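Equipment Planning Board: Second dish-handling cell, April request

D_Rajput
The department is asked to approve a second two-arm cell. Ernberg has quoted 655 per gripper set. Views of the work are attached for members' reference.
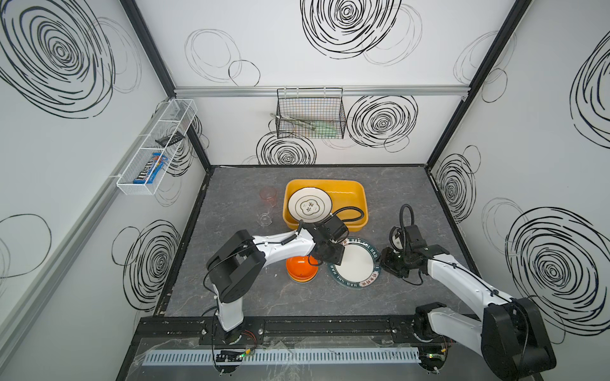
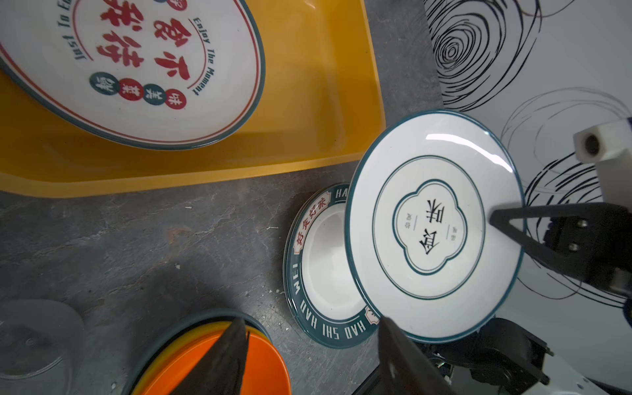
Second view: gripper holding a plate by its edge.

Skusetti_Lab
We cannot support this at present. Spare fingers should be budgeted first — 109 per pair.

onishi_k
I disagree. A shared cell delays both groups.

D_Rajput
Noted. I will add 400 for spares and resubmit.
Danish Rajput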